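Old Office Computers Get a Second Life at Sedden Library

SEDDEN, 30th December - If you have an old desktop computer gathering dust in a closet, the people at the Sedden library workshop would love to see it. The refurbishing program that started there in October has been such a hit that it will run through the spring, and there are plenty of machines still waiting for a turn on the bench!

The program takes in retired office computers, cleans them up, puts in a fresh drive where one is needed and passes them along to households that don't have a computer at home. So far 21 have gone out the door, most of them to families with kids in middle school. Kadero, the office supply store on the square, gave the first batch and has promised more once its own upgrade is finished.
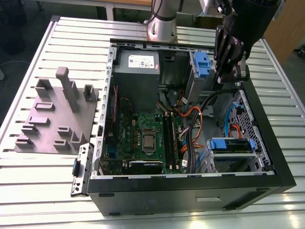
Desktop towers are the workshop's favorite thing to work on, and it's easy to see why. They come apart without a fight, the parts are big enough to handle, and a beginner can learn what everything does in one evening. Take the Dell lying open on its side on the slotted aluminum table, with the green motherboard in full view and blue plastic latches on the drive caddy at the lower right. For a lot of visitors it is the first time they have ever looked inside a computer, and they tend to stay far longer than they planned.

"People come in thinking they'll break something," said Merja Pelkonen, who runs the workshop. "Then they get a drive out and back in again, and they want to know if they can do another one."

The drives get the most careful treatment of all. Each one is wiped and tested before it goes into a computer that is leaving the building, and any drive that fails the test is set aside for recycling. Owners who would like to keep their old drive can ask for it when they drop the computer off.
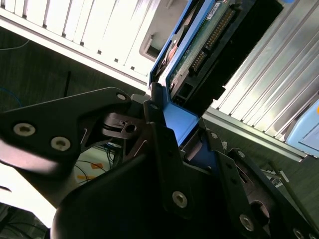
Memory is the other big item on the wish list. Many of the donated computers run fine but slowly, and a second stick makes a huge difference for schoolwork and video calls. The workshop has $4000 from the Stovis fund to spend on parts, and Leena Mäkelä, who does the ordering, hopes to stretch it through the summer.

Drop-off is at the side entrance on Tuesdays from 5 to 7 p.m. Towers, keyboards, mice and power cords are all welcome. The workshop can't take printers or tube monitors.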